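Ploris review: three months of letting someone else sell the ads on my blog

2019-08-16

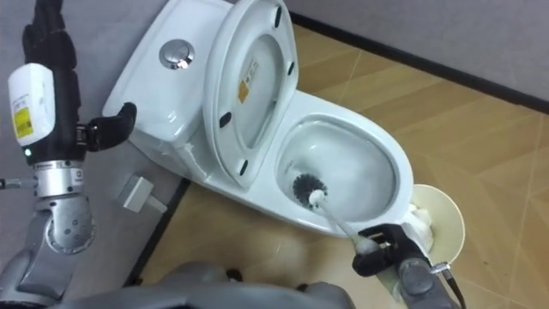 Getting the brush right up against the side of the bowl.

I've had ads on this site for years and I've complained about them for nearly as long, so when I switched to Ploris in May a bunch of you wrote in to ask what it was and whether you should do it too. I said I'd wait until I had a few payments behind me. I do now, so let's get into it!

Quick background if you're new. This is a home blog, mostly cleaning and small repairs, with a side of me arguing about grout. It pays for itself and then some, but it isn't my whole living and I don't have a sales team. I have me, at the kitchen counter, after dinner. Up to this spring I was running ads through Prultby, a great big exchange where you paste in some code and then whatever shows up, shows up. Weight loss tea. A game with a dragon in it. For one awful week, a video that played at full volume when you scrolled past the comments (sorry again to the reader who was nursing a newborn at the time).

Ploris is a different sort of thing. It's a small network that only takes home and family sites, and it sells space on those sites to companies who want to be there. You get the usual display ads, and you also get offered what they call placements, where a sponsor pays to sit next to a certain post or a whole category for a set stretch of time. You can say yes or no to each one. That last part is why I signed up.

Getting in

There's an application. You send them your traffic numbers, a few links you're proud of, and a paragraph about who reads you. I spent way too long on the paragraph. They wrote back inside a week, and the person who wrote was Asuka Hoshino, who has been my contact there the whole time. I can't tell you how nice it is to have a name to email. With Prultby I had a ticket form and an auto-reply.

Setup took me an evening. The code goes in your header and then you drag little boxes around a map of your page to say where the ads can live. My theme is old and I've fiddled with it a lot, so the sidebar box kept landing underneath the sidebar, in a sort of basement. I sent Asuka a link and the next morning it was fixed – she'd passed it along to someone on the tech side, and they'd spotted a leftover bit of styling I'd put in myself and forgotten. If your theme is fairly standard I don't think you'd hit this.

One thing I'd do differently: take the Prultby code out first. I left both running overnight by accident and my page was so slow I thought my internet had gone down.

The dashboard

Version 2 of the dashboard came out a couple weeks after I joined, so I got to learn it twice, hooray. The new one is better. The front screen shows what you made yesterday, what's pending, and any placement offers waiting on you. That's most of what I want to know. You can dig down and see earnings by post, and that was a real eye-opener for me. My long, lovingly photographed piece on refinishing a medicine cabinet earns next to nothing. The toilet cleaning post, which I wrote in a grumpy mood, carries half the bathroom section on its back.

What I don't love is the reporting by date. You can pick "this month" or "last month" or you can pick a custom range, and the custom range forgets itself every single time you click away. So if you want to compare two seasons you're typing the same dates over and over. Also, the export gives you a spreadsheet with the columns in an order no human would choose. Small stuff, but I do my books myself and I notice.

There's a phone app. I took it off my phone. It sends a cheerful little ding whenever an offer comes in, and I found I was checking it in line at the grocery store.

Placements, the good part

The offers are why I'd recommend this to anyone. Each one comes as a card with the sponsor's name, the category they want, how long, how much, and what the ad looks like. You tap yes, no, or "ask a question," and the question goes to a person.

My first yes was Ezzat, who make laundry and kitchen linens. They wanted the whole laundry category for a month. The ads were quiet and sort of pretty, they didn't move, and they had nothing to do with dragons. Two readers emailed to say they'd bought dish towels! In all my years with the exchange I don't think a single person ever told me they'd bought something from an ad except by mistake.

I've said no a lot too. A drain cleaner I wouldn't use in my own sink, a mattress company that wanted a pop-up, something to do with crypto that must have wandered in from another building. I was a bit nervous that turning things down would get me shoved to the bottom of the pile, so I asked about it, and Asuka said the system doesn't count refusals against you. My offers haven't dried up, so I believe her.

They do push the "sponsored post" option a little harder than I'd like. This is where you write the thing yourself and they pay a flat fee. I don't do those, and I've said so, and there's a setting in my profile that says so, and I still get a card for one every couple weeks. A bigger "please never ask me this" switch would be great.

The money

Okay, you all want the number. July was my first full month with a placement running the entire time, and my share came to $324. On the exchange, the same sort of month with the same sort of traffic would've brought in a little over half that. I want to be careful here, as summer is a weird time for a home blog and spring cleaning season is when everybody shows up. I'll know more after a year.

Ploris keeps 20 percent of what the sponsors pay. That's on the statement in plain type, with the full amount, their cut, and what's left. Prultby never showed me what the advertisers were paying at all, so I have no clue what they kept, and I'm guessing I wouldn't have enjoyed finding out.

Now for the grumble. You wait around 52 days from the end of the month to get paid. They wait on the sponsors, then you wait on them. I can manage that, but if you're counting on blog money for rent, look hard at it before you jump, because the gap between your last old payment and your first new one is a long, thin stretch. I'd have liked a warning in the welcome email. It's in the contract, on the second to last page, where I found it after I'd signed. My own fault!

Getting out

I haven't left, but I did check. You give a month's notice and you finish any placement you've already agreed to. There's no exclusivity on newsletters, so you can still sell your own spots there. Kenneth Fajardo, who blogs about fixing up his family's row house in Pitberg, was with Ploris before me and moved off in the spring to sell everything himself. He told me leaving was painless and the last check came when they said it would. He also told me he now spends his evenings writing invoices, and he asked if I knew any good invoice software. (I don't. Put it in the comments if you do and I'll pass it on.)

Does it slow down the page?

A bit, yes. Less than Prultby did. On my old laptop the recipe-length posts take a second or so before the top ad settles in, and the text used to jump when it did. You can fix the jump by reserving the space in the layout settings. It's a checkbox called "hold height" and it should be on by default, in my opinion. Turn it on the first day.

Readers using the site on phones: if you're still getting a banner that covers the menu, please email me with what kind of phone you have. I've had one report and I can't make it happen on mine.

Who I think it's for

If your site is about home stuff or kids or cooking, gets steady visitors, and you're picky about what shows up next to your writing, I'd apply. If you cover lots of unrelated topics I doubt they'd take you, and if your traffic is tiny the placements probably won't find you, so you'd be getting the plain display ads and a nicer dashboard. That might still be worth it for the lack of dragons.

I'm giving it four out of five. The missing one is for the long wait and that date picker. I asked whether the date picker was getting fixed and was told it's "on the list," and I've worked in enough offices to know about lists.

I paid nothing to join and Ploris didn't see this before I posted it. They do sell the ads on this page, obviously, so weigh that however you like. Grout post is coming next, and I've got opinions about the sealer.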